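Dindbridge Household Water Use Records

Data card, version 4. Last revised February 1, 2023.

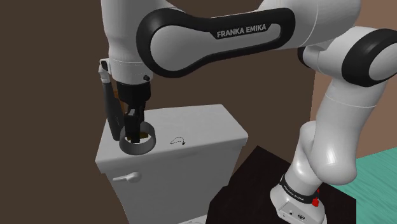

The records cover metered water use in homes on the Dindbridge and Sarkside supply zones. Each row is one household on one day, with litres drawn from the mains, litres from a rainwater tank where one is plumbed in, and the number of toilet flushes logged.

Contents

households.csv — 304 rows, one per household. Dwelling type, number of residents, garden area in square metres, type of cistern (single or dual flush).
daily.csv — daily totals keyed by household_id.
outages.csv — 56 meter outages, with start and end times.
notes.txt — remarks from the field visits, lightly edited for spelling.

Collection

Households were recruited by letter. Of the 1495 letters posted, most went to Sarkside, where the older meters were already due for replacement. Flush counts come from a float sensor in the cistern. Homes with more than one toilet have a sensor in each, and daily.csv gives the sum.

Nghĩa La did the sensor fitting and wrote the logger firmware. Njål Hovland handles the cleaning scripts and this card.

Known problems

Half flushes on the Corrigan cisterns are sometimes missed when the float doesn't drop far enough to trip the switch. We have not corrected for this. The column cistern_model lets you leave those homes out.

Tank readings are in litres from May onward. Before that they were logged as a percentage of tank height and converted afterwards, so the early figures are coarser. Tanks with sloping sides are flagged in households.csv.

A blank in mains_l means no reading. A zero means the meter reported zero — usually the family was away. Please don't fill one with the other.

Privacy

Street addresses and meter serial numbers have been removed. Garden area is rounded to the nearest ten square metres.

Use

Free for teaching and non-commercial research. Cite as Hovland and La, Dindbridge Household Water Use Records, with the version number. Corrections can be sent through the issues page. Please include the household_id and the date of the row.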